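About Brarkura

Brarkura builds and sells bin-picking kits for small warehouses, repair shops and returns centers. Our main product is the Zavimside kit. It includes a gripper, a mounting plate, cables, control software and two metal bins, and it fits most mid-size robot arms already on the market.

We started in a rented unit on Fallon Street with one arm and one bench. We now have 29 employees and have shipped 135 kits. Every gripper is assembled and tested in our own shop before it goes out.
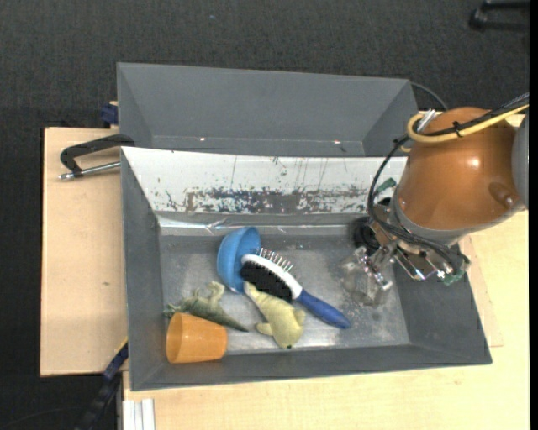
Zavimside test bench: mixed household items and toys in the front bin.

Customers rarely handle one kind of part, so we test with mixed goods. A bowl, a brush, a cup and a stuffed toy all need a different grip. Each kit runs 200 picks on the bench, and the results are packed with the manual.

Installation is handled by our service partner, Farahani. Most sites are set up in a day. Support is by phone or email, and spare fingers ship from stock. Kits ordered before November include 35 months of software updates.

Page updated Aug 23, 2023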